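Saturday was meant to be a quick one. I'd promised myself I would re-seat the cables on the arm, run the homing routine and be back indoors by lunch, and of course I was still out there when the street lights came on.

The trouble with Flileck (I name all my machines, sorry) is that the wrist cable had started to stiffen. Every so often the camera would drop out halfway through a reach, always when the elbow was folded right in – never when I was standing there waiting for it, naturally. The log had 98 dropouts in it by the time I gave in and ordered a new lead from Matberg, plus a bag of clips I probably didn't need.

Fitting it was the easy part. Six little screws, a bit of muttering, and then a long think about slack. Too little and it pulls at the connector; too much and it wanders over the table and drags the crockery along with it. I've left mine generous for now, looping down beside the arm, and the plates and toy fruit can take their chances while I watch how it behaves. 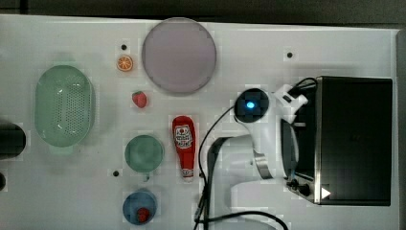
Lutfa Liyanage reckons I should stop being generous and tie the lead down at every joint, with the arm stretched right out while I do it, and she has been through three leads on her own machine, so I'm inclined to listen.

After that came the calibration, which I do with a cup of tea and the radio on. I've set it going for 2000 slow moves at 80 per cent reach, and I'll go through the log in the week. The clips are still in their bag.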